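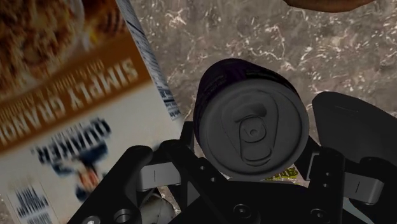 그리퍼와 회색 음료 캔, 렌더링 화면

문서검토실 작업노트
5월, Pratov 건 비닉특권 로그 2차 정리

오전 9:30
어제 저녁에 돌려 둔 Triltus 추출 작업 끝나 있음. 오류 메시지 없음. 검색어 묶음은 1차 때 것 그대로 쓰고 발신·수신 도메인 조건만 바꿨다. 1차에서는 외부 로펌 도메인만 걸었는데 Pratov 사내 법무팀이 공용 메일함으로 보낸 것들이 전부 빠졌었다. 이번에는 공용 메일함 주소를 포함시켰고, 대신 전사 공지용 주소는 뺐다.

결과 971건. 첨부파일을 모문서와 묶기 전 기준이다. 묶은 뒤 숫자는 아래에서 따로 적지 않는다. 보고서에 두 가지 기준이 섞여 들어가서 지난번에 고생했으므로 이 건에서는 끝까지 묶기 전 기준으로만 적는다.

저장된 검색 이름은 "PRV_2차_공용함포함". 1차 검색은 지우지 말 것. 제출 범위에 대해 상대방이 물어오면 두 검색의 차이를 설명해야 할 수 있다.

오전 10:15
중복 제거 설정 확인. 메일 본문 해시만 비교하게 되어 있었다. 그러면 본문이 같고 첨부가 다른 메일이 하나로 합쳐진다. Bortolotti 쪽과 주고받은 납품 일정 메일이 딱 그런 경우다. 본문은 "첨부 송부드립니다" 한 줄이고 첨부 계약서 초안만 버전이 다르다. 첨부 포함 해시로 바꾸고 다시 돌림. 971건은 바꾼 뒤의 숫자가 맞다. 바꾸기 전 숫자는 기록 안 했음.

다시 돌리는 동안 절차명령 다시 읽음. 로그에 들어가야 하는 항목:
작성일
작성자
수신인 및 참조인
문서 종류
특권 주장의 근거
내용 요지(특권을 해치지 않는 범위)
첨부 여부

요지 칸을 1차 로그에서 너무 짧게 썼다. "법률자문"이라고만 쓴 줄이 많다. 중재판정부가 이걸로 판단할 수 있을지 의문이고, 상대방이 이의를 내면 결국 한 줄씩 다시 써야 한다. 이번에 미리 고친다. 문장 틀은 "○○ 조항의 해석에 관하여 사내변호사에게 의견을 요청하는 이메일" 정도의 길이. 조항 번호까지는 쓰지 않고 조항의 주제만 쓴다. 해제 사유 검토, 지체상금 산정, 하자 통지 기한, 보증서 청구 요건. 이 네 가지면 대부분 들어간다.

오전 11:20
분류 기준 정리. 검토자마다 조금씩 다르게 찍고 있어서 다시 적어 둔다.

가. 사내변호사가 수신인에 있고 질문이나 요청이 본문에 있으면 특권 후보.
나. 사내변호사가 참조에만 있고 본문이 현업끼리의 일정 조율이면 후보에서 뺀다. 단, 본문 아래에 인용된 이전 메일에 자문 내용이 있으면 부분 가림 처리로 보낸다.
다. 외부 로펌 의견서를 현업 부서 안에서 전달한 메일은 후보. 전달받은 사람이 누구인지 확인해서 메모 칸에 쓴다. 회사 밖으로 나간 흔적이 있으면 즉시 올린다.
라. 회의록은 제목만 보고 찍지 말 것. 법무팀이 참석한 회의라도 내용 대부분이 공정 보고인 것이 많다. 해당 안건만 가린다.
마. 협상 단계에서 Bortolotti에 보낸 초안은 특권 대상이 아니다. 그 초안에 붙은 내부 의견 메모는 별개로 본다. 파일 하나에 둘 다 들어 있으면 메모 부분만 가린다.

나 항목이 제일 많이 틀린다. 1차 때 참조에 법무팀 주소만 보이면 일괄로 특권을 찍은 묶음이 있다. 이런 건 지금 풀어 두어야 한다. 과하게 주장했다는 인상을 주면 정말 지켜야 할 문서까지 의심을 받는다.

사내변호사의 자문을 특권으로 볼 것인지는 준거법에 따라 달라지는 문제라 검토실에서 결론 낼 일이 아니다. 현재 작업 지시는 "주장하는 것을 전제로 분류"이고, 근거 칸에 사내와 외부를 구분해서 쓰라는 것까지다. 나중에 사내 자문만 따로 뽑아야 할 상황이 오면 근거 칸 필터로 바로 나온다. 그래서 근거 칸에 자유 문장을 쓰면 안 된다. 선택값만 쓸 것.

오후 1:40
표본 점검. 1차에서 특권으로 찍힌 문서 중 무작위로 80건 뽑아서 처음부터 다시 봤다. 원래 태그는 숨기고 봄. 뽑는 데 쓴 난수 값은 Triltus 작업 메모에 남겨 둠.

원래 태그와 내 판단이 다른 것 7건. 내용은 다음과 같다.

참조에만 법무팀이 있는 일정 메일이 대부분이다. 위의 나 항목 그대로. 특권 해제하고 관련성만 다시 찍었다.

Trostitz 현장 감리 보고서에 법무팀 의견이 메모로 달린 파일이 있다. 전체 비공개로 되어 있었는데 보고서 본문은 상대방도 이미 갖고 있을 문서다. 본문 공개, 메모 가림으로 변경.

보험사에 보낸 사고 통지 메일. 외부 로펌이 초안을 써 줬다는 이유로 특권이 찍혀 있었다. 보낸 통지 자체는 제3자에게 나간 것이라 해제. 초안을 주고받은 메일은 그대로 둔다.

반대 방향, 즉 특권이어야 하는데 안 찍힌 것은 이 표본으로는 알 수 없다. 특권 안 찍힌 쪽에서도 따로 뽑아야 한다. 오늘은 시간이 안 되고 다음 작업자가 같은 방법으로 해 주면 된다. 제출 전에 반드시 해야 하는 순서이고, 건너뛰지 말 것.

오후 2:50
번역 문제. Bortolotti 쪽 메일 상당수가 이탈리아어와 영어가 섞여 있다. 기계번역 본문이 Triltus 화면 오른쪽에 뜨는데 이걸 근거로 요지 칸을 쓰면 안 된다. "parere"가 어떤 문서에서는 "의견"으로, 어떤 문서에서는 "보이다"로 나온다. 법률의견서를 가리키는 것인지 원문을 보고 확인해야 한다. 이탈리아어가 들어간 문서는 "언어확인" 태그를 붙이고 넘긴다. 번역팀이 받아서 요지만 써 주기로 되어 있음.

첨부 PDF 중 스캔본은 문자인식 결과가 나쁘다. 도장이 찍힌 자리의 글자가 깨지고, 표 안의 숫자는 행이 밀린다. 검색어에 안 걸렸을 가능성이 있으므로 스캔본은 검색 결과와 관계없이 목록을 따로 뽑아 눈으로 봐야 한다. 목록 뽑는 것까지는 해 두었다. 폴더 이름 "스캔_육안".

오후 4:05
가림 처리 시험. 시험용 묶음으로 출력본을 만들어서 확인했다.

화면에서 검게 가린 부분이 출력 PDF에서도 가려지는지: 이상 없음.
가린 부분의 텍스트가 복사되는지: 복사 안 됨.
텍스트 파일을 따로 내보낼 때: 문제 있음. 기본 설정이 원본 문자인식 텍스트를 그대로 내보내는 것으로 되어 있다. 이미지에서는 가려졌는데 같이 나가는 텍스트 파일에는 그대로 남는다. 내보내기 설정에서 "가림 반영 후 재인식"을 선택해야 한다. 선택하고 다시 뽑으니 텍스트에서도 빠졌다.
메타데이터의 제목 칸: 가림과 별개로 나간다. 메일 제목에 자문 내용이 들어 있는 경우가 있으므로 부분 가림 문서는 제목 칸도 따로 처리.
엑셀 파일: 이미지로 변환하지 않고 원본으로 내보내게 되어 있어 가림이 적용되지 않는다. 특권 메모가 들어 있는 엑셀은 원본 제출 대상에서 빼고 별도 협의. 숨긴 시트와 셀 메모도 열어 볼 것.

내보내기 설정은 "PRV_출력_가림반영"으로 저장했다. 다른 설정으로 뽑은 것은 밖으로 내보내지 말 것. 기존 기본 설정은 이름 앞에 "사용금지"를 붙여 두었다. 지우려고 했는데 권한이 없다.

오후 5:30
로그 초안 상태. 현재 124줄. 전부 비공개와 부분 가림을 합친 것이고, 1차 로그에서 넘어온 줄은 새 요지 문장으로 고쳐 썼다. 오늘 표본에서 해제한 문서는 로그에서 빠졌다. 빠진 줄의 번호는 비워 두고 뒤 번호를 당기지 않았다. 1차 로그를 이미 상대방이 갖고 있어서 번호가 바뀌면 서로 다른 문서를 가리키게 된다. 비운 줄에는 "주장 철회, 제출 예정"이라고 적는다.

이름 표기도 통일했다. 같은 사람이 한글 이름, 영문 이름, 메일 주소로 따로 올라 있던 것을 인명표 기준으로 맞춤. 변호사는 이름 뒤에 별표. 인명표에서 퇴사자의 재직 기간이 비어 있는 칸은 Pratov 인사팀에 확인 요청을 넣었고 아직 답이 없다. 작성 당시 법무팀 소속이었는지에 따라 근거 칸이 달라지므로 답이 올 때까지 해당 줄은 노란색으로 둔다.

긴 메일 묶음은 어떻게 올릴지 아직 안 정해졌다. 마지막 메일 한 줄로 올리고 안에 포함된 메일을 요지에 쓰는 방법이 있고, 메일마다 한 줄씩 올리는 방법이 있다. 절차명령에는 이 부분이 없다. 일단 마지막 메일 기준으로 올렸다. 담당 변호사 결정이 나면 맞춘다. 메일마다 올리는 쪽으로 가면 줄 수가 꽤 늘어난다.

남은 것
특권 안 찍힌 쪽 표본 점검
스캔본 육안 확인
언어확인 태그 붙은 문서의 요지
인명표 빈칸
엑셀 파일 제출 방식 협의안 초안
메일 묶음 표기 방식 결정 받기
Trostitz 감리 보고서 나머지 회차에도 같은 식의 메모가 달려 있는지 확인

오후 6:10 추가
감리 보고서 몇 개 열어 봄. 메모가 달린 회차가 더 있다. 작성자 표시가 "관리자"로만 나오는 메모가 있어서 법무팀이 단 것인지 현장에서 단 것인지 파일만으로는 구분이 안 된다. Pratov 쪽 문서관리 시스템에 수정 이력이 남아 있는지 문의해야 함. 답이 오기 전까지 이 파일들은 "보류" 태그, 출력 묶음에서 제외해 둠.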